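4.2 Setting up the insertion routine in Flukex

Before you start, check that the arm controller shows Ready and that the wrist camera stream is open in the Flukex window. The Guthrie planner must be version 2 or later.

1. Open Tasks, then Insert, then Memory module.
2. Load the board model that matches your motherboard. Slot angles are read from this file.
3. Click Locate. The software outlines each slot it finds in the wrist view.
4. Select the target slot and click Confirm.
5. Set the approach speed to 6 mm per second. Leave the retreat speed at its default.
6. Click Preview and step through the planned path – the fingers should stay clear of the drive cage and the power supply wires at every step.

Caution: Do not run the routine with the side panel half fitted. The planner does not know about the panel and will not avoid it.

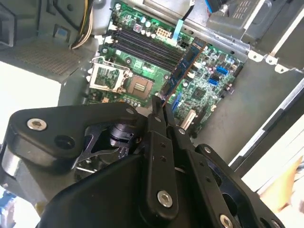
What happens if the planner can't find a path?
Flukex stops the arm where it is and shows code 445. Jog the wrist back until the whole slot area is in view, then click Locate again.

7. Click Run and keep one hand near the stop button for the first pass.
8. When the routine ends, open the log and look at the force trace. A sudden step before the seating point usually means the module met a latch or the edge of the slot.

Note: Logs are kept until the folder holds 1354 files. After that the oldest are overwritten – copy any you need to the Irkdale share first.

To change the force limit, see section 4.3.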